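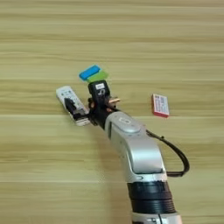 Pale wood, with the grain running left to right.

I bought my kitchen table for the price of a nice dinner, and I have been fussing over it ever since. It came from a secondhand place in Nellham, the kind with wardrobes stacked out on the sidewalk, and I carried it home on the roof of a borrowed car with the windows down so I could hold on to a leg (don't do this).

Before that I'd spent 3 months looking at new ones. The showroom at Clornier is gorgeous, and I sat at every table in it, some of them twice. They start at 1,000 dollars and climb fast. What put me off was the care leaflet. No hot mugs, no lemon juice, no direct sunlight, felt pads under anything heavier than a spoon. I have kids who do their homework with markers. I could see myself hovering.

So, the old table. It seats four if everybody likes each other. When I got it, the top was covered in an orange varnish that had gone sticky in the middle, and one end had a ring from a flowerpot that must have sat there for years. I sanded it in the yard over a weekend in May, wearing a dust mask and a shower cap, and the color that came up was so much lighter than I expected that I went and got my neighbor to come look! She was polite about it.

Then I got stuck on what to put on it. People have feelings about this. The man at the hardware store wanted me to use polyurethane and be done. My sister swears by plain mineral oil. The lady at Nemitz, where I buy my paint, sold me a small tin of hard wax oil and told me to use half as much as I thought I needed, then wipe most of that off. I went with her. You put on 2 thin coats, leave it overnight in between, and keep everybody out of the kitchen, and that last bit was the hardest part by far.

It isn't perfect. There's a dark spot where I leaned on the sander too long, and a bag of beets left its opinion near the window end. But I can fix those. A scrap of fine sandpaper, a dab of oil on a rag, ten minutes on a Thursday night while the pasta boils. I even like doing it, the same way some people like polishing shoes.

The chairs are another story. We have a bench and a couple of folding things that pinch your fingers, and I've been eyeing a set from Begum with woven seats that I have no business wanting. My husband says the bench is fine. The bench wobbles, and he knows it wobbles, because he's the one who keeps folding up the cardboard to go under it.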